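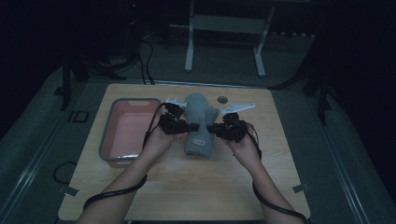 A gray mitten on a light-colored wooden table.

Clideo Winter Clothing Exchange
Progress report to the Arham Fund
Reporting period: October through February

Summary

The grant pays for collecting, sorting, mending and giving out used winter clothing in Sumampouw and the farm roads north of it. The exchange opened for the season in October and has run every week except two, when the county closed the roads. We have given out 600 pairs of mittens and gloves so far, which was the target for the whole season. Coats are behind target and boots are well behind. Spending is within the budget except for the van, which is covered below.

Collection

Donation bins are in place at the library, both elementary schools, the feed store and the Dimine building. The feed store bin was new this year and fills faster than any of the others. It also brings in the most adult work clothing, which we had been short of. The bin at the second school had to be moved indoors in November when snow started getting in around the lid. The school gave us a spot by the gym entrance, and donations went up after the move.

We asked donors this year to tie shoes and boots together by the laces and to clip mittens in pairs. Signs went up on every bin. Boots mostly arrive tied now. Mittens mostly do not, and matching them is still the slowest part of sorting.

Summer clothing continues to turn up in the bins. We box it and pass it to the thrift store across the street, which collects at the end of each month at no cost to us.

Sorting and mending

Sorting is done in the back half of the Dimine building. At the start of the season we replaced the old cardboard boxes with 60 plastic tubs with lids, labeled by type and size. The tubs stack, and the mice have not gotten into them. The tubs were in the approved equipment line.

Items are checked for holes, broken zippers, missing snaps and stains. Anything that can be fixed in one sitting goes to the mending table. Anything that needs more than that goes in a separate tub and is looked at again when things are quiet, usually in the week after a big distribution. Broken zippers are the largest group in that tub. We have been able to replace sliders on most of the children's coats, but full zipper replacement takes too long and we have stopped offering it.

Single mittens are kept in their own tub until the end of the season. In past years we threw them out in December. This year we started pairing singles that are close in size and weight even if the colors differ, and families have taken them. Children under school age do not seem to care, and several parents asked for a spare single to keep in the car.

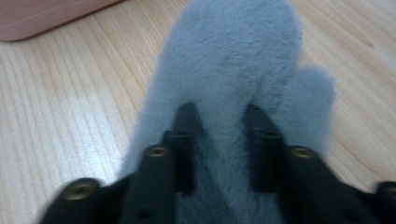 Washing remains a weak point. Our one machine cannot take a heavy adult coat and a load of small items in the same afternoon, so coats wait. Fleece and other pile fabrics come out well on the cold cycle if they are hung and then brushed. Wool knits are washed by hand in the utility sink and dried flat on racks, and the racks take up floor space that we would otherwise use for sorting. We are asking the laundromat in Sumampouw for a fixed rate on large loads and expect an answer before the next report.

Distribution

The exchange has 80 households on its list this season. Households choose their own items from the racks and tables, as before. We tried appointment times in October and dropped them in November. People working shifts could not keep to them, and those who arrived early were left standing in the entry. Open hours now run from 3 p.m. to 7 p.m., and the later hours are the busiest.

The two school counselors also pick up small bags of hats, mittens and socks to keep in their offices. These bags are given out to any child who needs them and are not tied to the household list. They are included in the mitten and glove total above.

Coats for teenagers are the biggest gap. We receive plenty for toddlers and plenty for older adults, and very little in between. We put a notice in the high school newsletter in January and it brought in a fair number of jackets, most of them too light for this climate. For next season we would like to buy new coats in those sizes from a wholesaler and would ask the Fund to consider a line for this.

Boots are short in every size. Used boots tend to arrive worn through at the heel or with cracked soles, and we do not give those out.

Budget

Supplies, rent and utilities are on budget. Mending supplies came in under budget thanks to a donated box of thread, snaps and elastic.

The van needed a new alternator and two tires in January. The repair came to more than the vehicle line allowed, and we covered the difference from our own reserve. We are not asking for it to be paid back. The unspent balance of the grant at the end of the period is $2080. We plan to use it for rent through the spring and for laundry if the laundromat agrees to a rate.

Changes since the last report

The roof over the storage side of the Dimine building was patched by the landlord. The leak that damaged two tubs of blankets last year has not come back.

The intake form has been cut to one page. It no longer asks for household income, in line with the Fund's comments on our earlier report. It is now available in large print.

Plans for the next period

Distribution will continue through the end of March, or later if the cold holds. Bins at the schools will come in at spring break and the others in April. After that we will wash and pack what is left, go through the difficult mending, and count the tubs against the fall inventory list.

We will send the coat size table, with the wholesaler's prices for teen sizes, as a separate attachment once the price list for next season is out.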